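27/05/2018

I have been meaning to write this one up since February, when a kind reader in Toft wrote to ask how we look after our kitchen robot from one week to the next. I said "soon", and then spring arrived and the allotment needed digging, and you know how it goes. So, with apologies for the wait, please put the kettle on, as I have never managed to be brief about anything with a motor in it.

Our robot lives in Estwood, at the sink end of the long room. It has two arms, two black hands with proper fingers and a thumb each, and a job list made up almost entirely of crockery. We call the whole corner "the cell", a grand word for a worktop, a sink and a drying rack, but it's the word that stuck.

## Before anything moves

I start with the worktop. If there's a tea towel or somebody's spoon left out, it goes in the drawer, and I wipe down from the wall towards the front edge. Then the drying rack goes across the smaller basin, with its grey plastic bars front and back. It's surprisingly easy to seat it slightly skewed, and a skewed rack will have you hunting for a fault in the arm for half the morning (ask me how I know!).

After that come the arms. I look at the bolts round each joint, run a finger along the strapping on the forearm bracket, and follow the black cable all the way down. What I'm after is a loop with some slack in it at every joint. Too tight and it tugs when the wrist turns; too generous and it finds a cupboard handle to hang itself on. Ours had crept round by 11 millimetres over the winter, and I only noticed when I put a pencil mark beside it.

The plate goes on last, always the pink one, as it stands out nicely against the grey and the steel. Then I bring the right hand up to its open position, palm towards the sink, and have a good look at each finger in turn while it's held there.
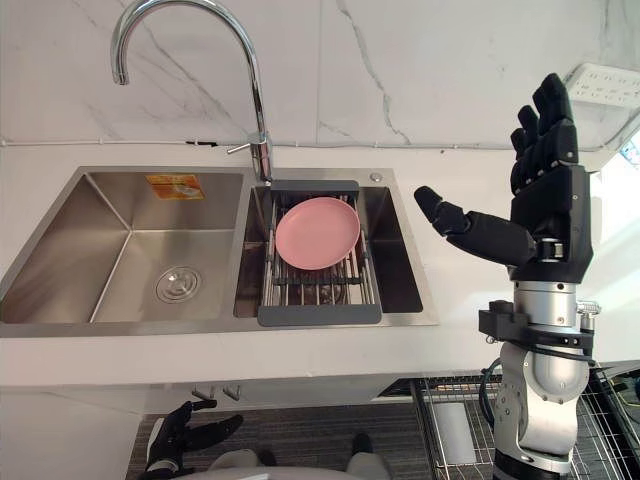
## The fingers, and why I'm fussy about them

Each finger is made up of jointed sections, and every joint has its own idea of where "straight" is. Over time those ideas drift. We keep the numbers in Fluruler, a little measuring program that I grumbled about for months and now wouldn't be without. You open the hand, let it settle, and the program writes down a reading for each joint. The thumb on the right hand should come out at 2,406. In February it was giving me 2,693, and the poor thing had been closing on plates at such an angle that they skidded.

Putting it right was a longish afternoon but a pleasant one:

1. Switch off the arm and wait until it has gone completely quiet.
2. Loosen the thumb's base screw by half a turn, no more.
3. Ease the thumb out sideways until it meets the setting block.
4. Nip the screw up, switch on and take a fresh reading.
5. If the number is still off, go round again. I went round four times.

I'd tell anyone starting out to do one finger completely before touching the next. I tried doing all of them in a batch once, lost track of which I'd tightened, and had to ring Zirkthorpe for the original settings. They were very nice about it.

## Two hands, one cup

Once each hand is behaving on its own, I check them together, and for that I use a grey cup. A plate is quite forgiving. A cup has a curve to it, and with both hands clustered close the fingers have every opportunity to get in one another's way. The left does the holding, with its fingers curled round the side, and the right comes in to meet it. I watch the little green light on the left wrist housing as well – if it isn't lit, I stop there and go back to the cables.

I do this out over the second rack, the one with the black frame, to one side of the sink. The closing speed is set to 74 for this check. It'll go faster, but at that pace you can see a finger begin to catch before it's properly stuck, and stopping in time is much kinder to the joints.

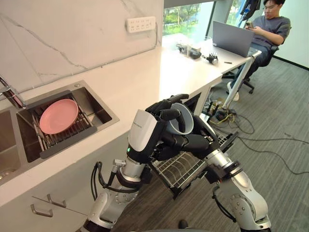
**Estwood Kitchen Robot Club**

Anyway, back to cables, because I haven't finished with them. The ones on the arms are only half the story. There's a whole family of them on the carpet too, running out from beneath the desk, and under the desk itself is a tangle with a yellow wire in it that I have promised to sort out more times than I care to admit. Labelling both ends is the plan. I've bought the labels, at least.

The power strip on the wall behind the worktop gets a look every week. I check that each plug is pushed fully home and that nothing is hanging where a hand could brush it on the way to the tap. Splashes are the other worry, so we keep the water off altogether while we're working on the arms.

Next on my list is the left wrist, which has developed a faint tick when it turns over. It may only want a clean. I'll take the cover off when I've a clear evening and write up what I find, and if you've had the same tick in yours, do leave a comment and tell me where it was coming from.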